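Storage and Preservation board > Refrigerators > Whole apples in an upper compartment: loose or in a basket?

zwilczynska
Posted May 10, 2024

I am setting up a white two-compartment fridge, a Durow, for fruit only. The upper compartment is open space with a flat floor and smooth plastic walls. The fruit gets staged on a white table to the left of it in a yellow plastic basket and goes in from there.

Question is whether to put the apples straight on the compartment floor or leave them in the basket. Loose gives better air movement. The basket is faster to empty and keeps fruit off the walls. State of things at loading:
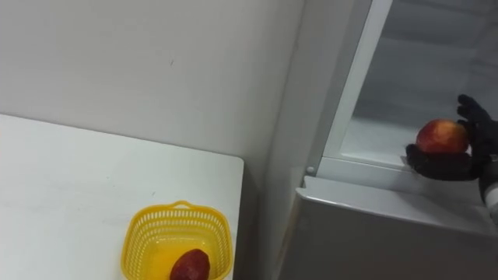

Red apple at the upper compartment, yellow basket on the table.

Setpoint is 2 C. No humidity control on this model.

Zbigniew Wilczyńska

oltley_cellar
Loose, single layer, stems up. Solid plastic floors collect condensate, so put a sheet of paper towel down first and change it when it feels damp. A basket in a small compartment blocks the return air and the fruit in the middle lags behind the rest.

Skader_owner
Disagree on the basket. It depends on whether the sides are perforated. I ran an open-weave basket in my Skader from September until the apples were used up and the core temperature of the middle fruit matched the outer fruit by the next morning. A solid-sided tub is a different case.

oltley_cellar
Matched within what? A kitchen probe is good to a degree if you are lucky.

Skader_owner
Same probe, same session, so the offset cancels. I was comparing fruit to fruit. The absolute value doesn't matter for that.

S. Tikkanen
Two separate points.

1. Air. For a few apples either method works. It starts to matter when the layer is more than two deep.

2. Sorting. Check each apple before it goes in. Soft spots, broken skin, missing stem: eat those first or cook them. One bruised apple gives off enough ethylene to shorten the life of everything in a closed compartment. Do this at the table, in good light, with enough clear surface to set the rejects apart.

Also look at the sill. If the front lip is rounded, as on a lot of these, apples on a smooth floor can roll out when the door is opened. A folded towel along the front edge stops it.

Sointu Tikkanen

zwilczynska
The lip is rounded, yes. Will try the towel.

On the table: the top is white with a gently curved front edge and it is long enough to sort on, so I cleared it. 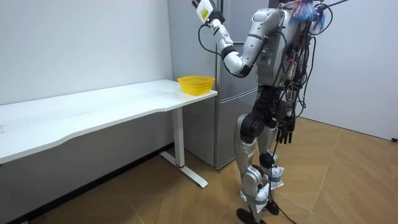

What I have not settled is what to wipe it with before the fruit is set down. Smudges come back no matter what I use. Dish soap leaves a film if it isn't rinsed, and I don't want anything scented near the apples. I have a bottle of Głowacki surface cleaner but the label says to rinse on food contact.

S. Tikkanen
Plain water and a microfiber cloth, then a dry one. For greasy smudges, white vinegar diluted with water, 200 ml to the liter, and wipe again with plain water. Smell is gone once it dries.

oltley_cellar
Test the vinegar on a corner first if you don't know what the top is made of. It will etch stone.

Skader_owner
Back to the setpoint. 2 C is low for a unit without a fan. Mine swings around 5 degrees between the back wall and the door, and fruit touching the back wall froze. I would put a thermometer at the back overnight before loading the whole lot.

oltley_cellar
Agree with that one. Keep a finger of clearance from the back wall too.

zwilczynska
Thermometer goes in tonight. Loose on paper towel to begin with, and I will post the readings front and back.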